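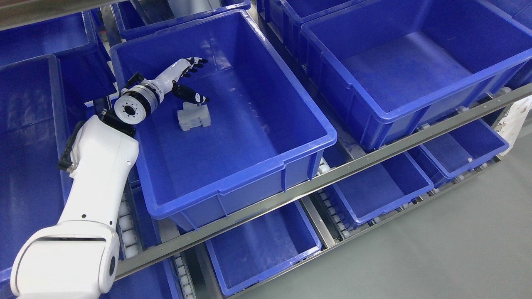

A white robotic hand over a blue storage bin.

Draranton has opened its new launch support center at Jaramillo, giving operators of small rockets a place to prepare, fuel and fly their vehicles from a single site. The first to move in will be Nitar, the company's own two-stage rocket, which is due to begin ground testing there in September.

The center covers 60 acres on the old Baline airfield and has been a long time in the making, as anyone who has driven past the gates these last few years will know. It brings together a payload hall, a control room with 16 operator stations and a test stand for engine firings. Nitar is designed to carry small satellites of up to 500 pounds to low Earth orbit, and Draranton hopes to offer as many as 10 flights a year once the rocket enters regular service.

"We are so pleased to be opening these doors at last, and so grateful to the families and neighbors in Jaramillo who have cheered us along," said Rekha Grewal, chief executive of Draranton. "Spaceflight can feel very far away from everyday life, and it means a great deal to all of us to have a home where people can watch it from their own back porches - and then come over and tell us what they thought."

Ground testing will start with fueling trials, followed by short engine firings on the stand. Viewing details for local residents will be shared before the first firing.

Last updated: September, 10:16 a.m.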